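Small bricks, long evenings: a talk with Atif Sandhu

Atif Sandhu builds with plastic bricks since he was seven years old, and he has never really stopped, except for a few years at university when he had no table of his own. Today he designs his own models and sells the instructions under the name Chaudhry, which was his mother's family name. I met him in May, at four in the afternoon, in the flat where he works. He made tea and put a plate of biscuits on top of a box marked "grey slopes".

His best known model is the Gralow, a small harbour crane with 1334 pieces. It has a cabin that turns and a hook which goes up and down with a thread. I asked him how long he needed to design it.

"Too long," he said. "The first crane I made in one weekend, and it was ugly. Then I changed the arm, then the cabin did not fit to the arm, so I changed the cabin. My daughter asked me why I am always building the same crane. I think the whole thing took me one winter and a part of the spring."

The arm was the difficult part. When it is stretched out, all the weight hangs on two small pins, and in the early versions these pins came loose after a few turns. He solved it with a second row of plates inside the tower. From outside one cannot see them. He is proud of these plates more than of anything else on the model, and he opened the tower to show me.

We spoke then about children. Many parents write to him and ask which set they should buy for a first one. He does not give the same answer to everybody.

"I ask them first what the child likes. If the child likes dogs, do not buy a crane. It is my crane and I am happy to sell it, but please buy a dog." For a child of six or seven he usually recommends the Skenum, a fishing boat with 223 pieces and large, clear steps. "You can finish it before dinner. For the first set this is important. After that they can start something which stays on the floor for a week."

The age printed on the box he finds not very useful. He has seen children of five who build with great patience and adults who throw away the instructions after page three. He counts himself to the second group.

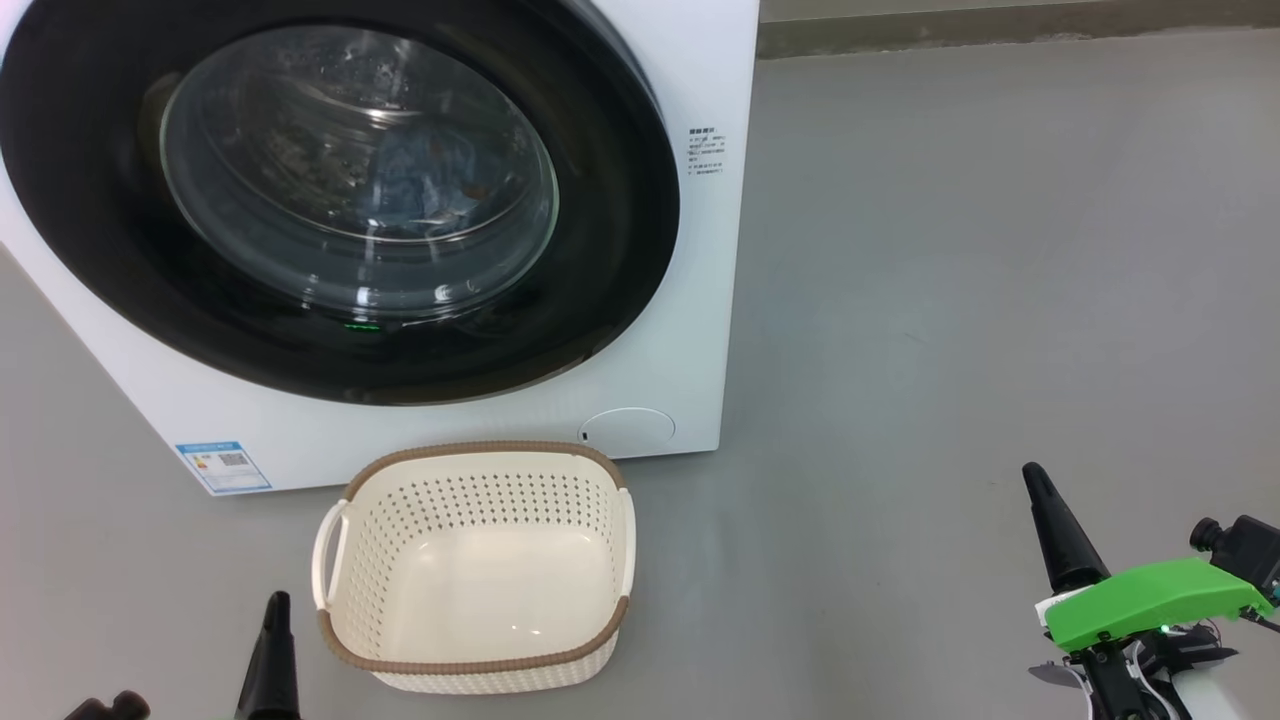

I wanted to know what he thinks about the many cheap bricks which one can buy now. He took some time before he replied.

"Some are good, I have to say it. Ten years ago you could not press them together, or you pressed them and never got them apart. Now I buy a bag and most of it is fine. But the colours are a problem. I order dark red and I get two dark reds in the same bag. On a roof this looks like a repair." For his own models he mixes bricks from different makers, and he sorts them by colour in daylight, next to the window, never under the lamp.

He sorts a lot, in fact. One wall of the room is full of drawers. First by shape, he explained, and only then by colour, as the eye finds a red piece among blue ones very quickly, but it does not find a short pin among long pins. He learned this from a man in his building club, who had it all by colour and who spent, according to Atif, half of his life looking for hinges.

At the moment he works on a new model with the name Dedeck. It is a tram from an old mountain line, with benches inside and a roof which can be taken off. So far it has 288 pieces and he would like to stay under three hundred, so that the price does not become too high.

"The doors are still wrong," he said. "They open, but they look like the doors of a cupboard. I have a folding door in my head. In my head it works very well."

I asked if I could try the tram. It rolled nicely over the table, although one of the benches fell down when I took off the roof. He wrote this down in a notebook without saying anything.

At the end I asked what he would say to someone who wants to design a first model. He advises to begin with a thing from one's own street, a post box or a bus stop, and to build it from the bricks which are already in the house. New parts should be ordered later. He also advises to take the model apart once and build it again from memory, with pencil and paper next to it, and to mark each step where the hands hesitate.

"There the instruction needs one more drawing," he said. "I had to add eleven drawings to the crane like this."

The Dedeck should be ready before the autumn, if the doors allow it. The instructions for the Gralow and the Skenum can be ordered from him already, on paper or as a file.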